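Zundby assembly kit, review meeting
Minutes, Sun 2 February, Ilthorpe workshop

Present: Bushra Naqvi (chair), Junaid Ghumman (minutes), two members of the Bistley repair group.

1. Minutes of the last meeting
Accepted with one correction: the loan of the kit is until August.

2. Trial of the kit
Junaid reported on the computer tower task. The parts tray was easy to set up. The written guide is less good, and page 79 speaks of a menu which we could not find. Bushra asked that we send this remark to the supplier in writing.

3. Price
The offer from Orakzai includes the arm, the gripper and the wrist camera. Training is charged separately, for 5 persons at most. The meeting found this number too small. Junaid will ask for a better offer.

4. Memory module task
It was agreed to keep this task in the review. The tower stays on its side, and the memory module and the processor have their places in the tray.
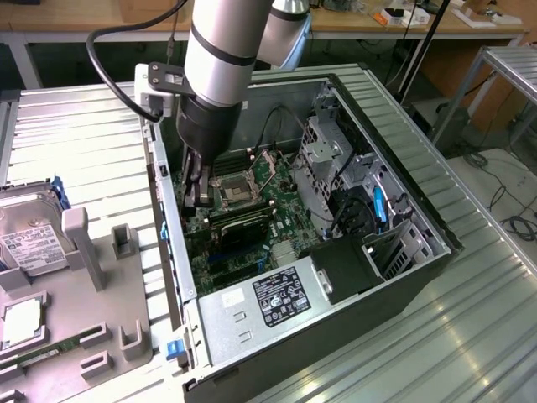 Page last changed: Sunday, 18:40, by J. Ghumman

The Bistley members wished to know if the same gripper fingers can be used for the hard drive. Junaid will put the question to Orakzai.

5. Any other business
The key of room 103 must be returned to Bushra after each trial.

Next meeting: to be fixed by e-mail.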